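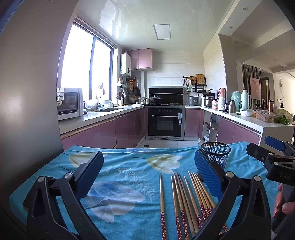

El sábado fui a la jornada de puertas abiertas de Navby. Llevaba desde mayo apuntado en la lista y al final me dieron plaza en el turno de la tarde, el de las 3. La entrada era gratuita, aunque había que reservar.

Navby se dedica a recoger demostraciones de tareas domésticas con pinzas de mano: una persona coge la pinza, hace la tarea y queda todo grabado para entrenar después a un robot. La parte que más me interesaba era la de los palillos. Hay que recogerlos de la mesa y meterlos en un vaso de rejilla negra, y la pinza lleva unas almohadillas azules con textura en la cara interior de los dedos. Los palillos son de madera, con el mango rojo oscuro y florecitas blancas, y cuando caen unos encima de otros cuesta bastante separar uno solo.

Nos dejaron probar por turnos. El gatillo es más blando de lo que esperaba. Mi primer intento acabó con dos palillos cogidos a la vez y el segundo con uno cruzado en el borde del vaso. A la cuarta ya salía. La pinza cansa la muñeca al cabo de un rato y lo dije en la hoja de comentarios.

Según nos contaron, para esta tarea llevan 993 demostraciones grabadas y descartan las que tienen cortes o movimientos demasiado bruscos. Las sesiones son de 70 minutos, con descanso. Pregunté por qué trabajan en cocinas de verdad y me respondieron que en el laboratorio la luz y el fondo son siempre iguales, y luego el robot falla en cuanto cambia el mantel.

Después hubo una charla sobre Valtik, el programa con el que revisan las grabaciones. Fue larga y la pantalla se leía mal desde atrás. Me quedé sin ver la demostración de Drovby, que coincidía con mi turno de prácticas. Repiten en otoño y ya me he vuelto a apuntar.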